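Wostora Bimanual Recording Kit
Two arms, three cameras, one synchronized log

Wostora is a recording kit for groups who study how two robot arms can learn everyday table work from demonstrations. It includes the head camera, two wrist cameras, the mounting brackets and the Trikeck recorder software. The arms are not included.

The bag task from our method note, from the head and then from the wrist cameras:
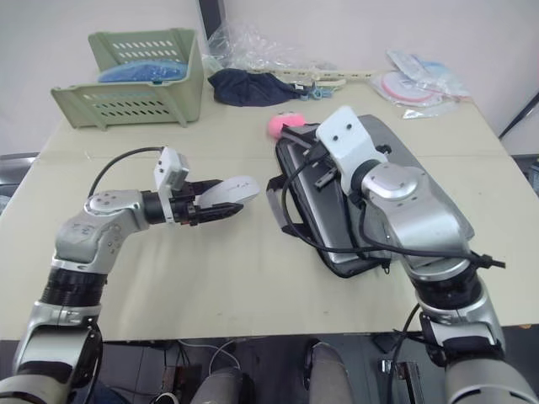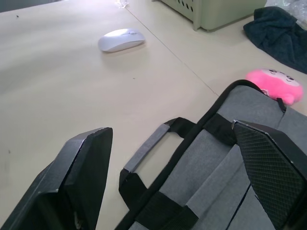
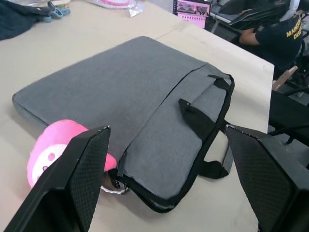
Gianni Gentile wrote to us that the wrist views were the part his group had doubted most, and that after one month of use they would not train a bag policy without them. He also wrote that the setup guide should explain the time alignment earlier, and in the April version it does.

Method in short

The policy receives all three views at each step. During training we hide one view at random - sometimes the head, sometimes a wrist - so the policy can not depend on a single camera. We call this view dropout. It needs no change in the recording, only one setting in the training file.

Result

We trained on 3,083 demonstrations of tabletop tasks with soft bags and small objects. With all three views and view dropout, the policy finished 84 percent of the test trials. With the head view only, it finished 57 percent. Most of the failures with the head view came at the moment of grasping, when the forearm covered the bag opening.

The test used one table height and one lighting condition. We did not test on other arms, and we ask customers to be careful when they compare the numbers with their own.

What is in the box

Head camera with post clamp
Two wrist cameras with brackets and screws
Cables for both arms
Trikeck recorder license, 16 months
Printed calibration board

Ordering

The kit is sold by Dridwood. For a bracket that fits a different wrist, please send the drawing of your flange before you order - the Ruggiero adapter fits many of them, and we can check this for you.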